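Schwarz bleibt nicht schwarz

Die Branche verkauft Haltbarkeit als Haltung. Wer beim Färben nachfragt, bekommt vor allem Adjektive

Von Delwyn Tuhiwai

Das Etikett verspricht »dauerhaft tiefes Schwarz«. Es hängt an einem Langarmshirt der Marke Misonari, kostet mehr als drei Shirts aus dem Kaufhaus und wird von einem Faltblatt begleitet, auf dem das Wort »zeitlos« dreimal vorkommt. Ich habe es vor zwei Wintern gekauft. Inzwischen hat es eine Farbe, die man in der Dämmerung noch schwarz nennen könnte.

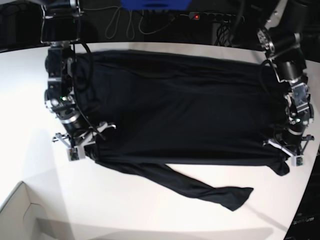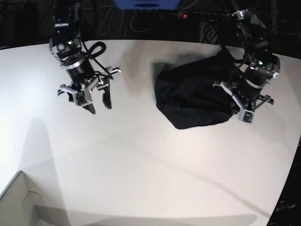
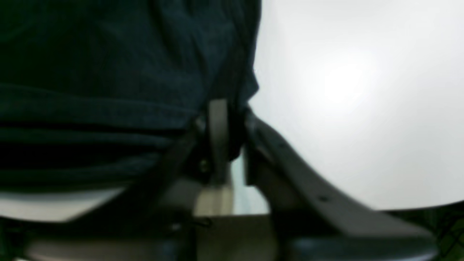 Dunkler Stoff auf heller Fläche. Im dritten Bild geht der Farbton ins Blaugrüne.

Man kann das für eine Kleinigkeit halten. Aber an kaum einer Farbe hängt so viel Werbung wie an dieser. Schwarz soll schlank machen, seriös wirken, zu allem passen, nie aus der Mode kommen und neuerdings auch noch die Umwelt schonen, weil der Mensch, der nur Schwarz trägt, angeblich weniger kauft. Für die letzte Behauptung habe ich lange nach einem Beleg gesucht. Gefunden habe ich einen Katalogtext.

Färber reden nüchterner über die Sache. Hamish Ellery hat in Kokosthorpe einen Betrieb, der für kleinere Hersteller Meterware färbt, und er lacht schon, bevor ich die Frage nach dem ewigen Schwarz zu Ende gestellt habe. Schwarz sei in der Regel eine Mischung, erklärt er, oft mit einem kräftigen Blauanteil, dazu etwas Rot oder Orange, das den Ton neutral ziehen soll. Verschwindet ein Bestandteil schneller als die anderen, kippt das Ganze. Dann wird die Hose bräunlich und das Hemd grünlich, und wer beides zusammen anzieht, sieht aus, als habe er sich im Dunkeln bedient. »Die Leute glauben, sie hätten falsch gewaschen«, sagt Ellery. »Manchmal haben sie das auch. Aber manchmal hat man ihnen einfach ein Schwarz verkauft, das im Laden gut aussah.«

Im Laden sieht allerdings fast jedes Schwarz gut aus. Das Licht ist warm, die Stapel sind hoch, und zum Vergleich liegt nur weiteres Schwarz derselben Partie daneben. Ich habe im März bei Arancibia, einem Haus, das auf seine Beratung stolz ist, darum gebeten, ein Hemd vor die Tür ans Tageslicht tragen zu dürfen. Man ließ mich, mit einer Verkäuferin als Begleitung. Draußen war das Hemd dunkelblau. Nein, sagte sie, das sei Schwarz, es stehe ja auf dem Schild.

Nun gibt es gegen jedes Ärgernis ein Mittel im Regal, auch gegen dieses. Flüssigwaschmittel für dunkle Wäsche füllen inzwischen ganze Regalmeter. Plilon, ein vergleichsweise teures davon, wirbt damit, verblasste Farben »aufzuwecken«. Was soll das heißen? Die Antwort der Firma kam nach zwei Wochen und sprach von Faserglättung. Das ist immerhin nicht erfunden: Ein Teil dessen, was wir als Verblassen wahrnehmen, sind abstehende Fäserchen, an denen sich das Licht streut. Der Farbstoff ist dann noch da, man sieht ihn bloß schlechter. Wo er aber herausgewaschen ist, weckt ihn niemand mehr auf, und das stand in der Antwort nicht.

Wiremu Trevaskis hat für eine Verbraucherberatung Beschwerden über Kleidung bearbeitet, 103 allein in seinem letzten Jahr dort. Verfärbungen, sagt er, seien der undankbarste Teil gewesen. Ein Loch kann man zeigen, eine offene Naht auch. Bei der Farbe heißt es, die Kundin habe zu heiß gewaschen, zu oft, mit dem falschen Pulver, sie habe das Stück in die Sonne gehängt. Widerlegen lässt sich das kaum. In neun Fällen kam eine Erstattung zustande, meist aus Kulanz und nie mit einem Eingeständnis. Trevaskis trägt übrigens Grau.

Dabei ließe sich durchaus messen, was ein Schwarz taugt. Prüfverfahren für Waschechtheit, Lichtechtheit und Reibechtheit sind seit Langem eingeführt, Labore vergeben Noten, Einkäufer kennen sie. Auf dem Etikett steht davon nichts. Dort stehen der Faseranteil, das Herkunftsland und die Waschsymbole, und wer etwas über die Farbe wissen will, wird auf die Poesie verwiesen. Ich habe bei Misonari nach den Prüfnoten meines Shirts gefragt. Man bedauerte. Es handle sich um interne Angaben, doch könne man mir versichern, dass die Qualität »höchsten Ansprüchen« genüge. Wessen Ansprüchen, blieb offen.

Ultan Dolan, der Herrenhemden schneidert und seine Stoffe selbst einkauft, hält die Aufregung für übertrieben. Seine Kunden wollten gar kein haltbares Schwarz, sie wollten ein neues Hemd. Er hat einmal eine teurere Ware angeboten, besser gefärbt, mit Nachweis, 2.000 Meter davon. Der größte Teil liegt noch bei ihm. Das ist ein Einwand, den ich ernst nehme, auch wenn er bequem ist — für Dolan wie für die gesamte Branche. Denn wer hätte den Unterschied im Laden erkennen sollen? Der Nachweis lag in einer Mappe hinter der Kasse.

Bleiben die Hausmittel. Essig im Spülwasser, kalter Kaffee, Salz, eine Nacht im Gefrierfach, das Letzte stammt von meiner Schwägerin. Ellery gab mir drei Ratschläge ohne Duft nach Großmutters Küche: auf links drehen, kühl waschen, die Trommel nicht vollstopfen. Und nachfärben, wenn man es nicht mehr sehen kann. Ein Päckchen Farbe für die Waschmaschine kostet sechs Euro. Bei Baumwolle klappt es ordentlich, bei Polyester kaum, und die Nähte, die fast immer mit Polyester genäht sind, stehen hinterher als helle Linien da.

Mein Shirt habe ich trotzdem gefärbt. Die Nähte sieht man.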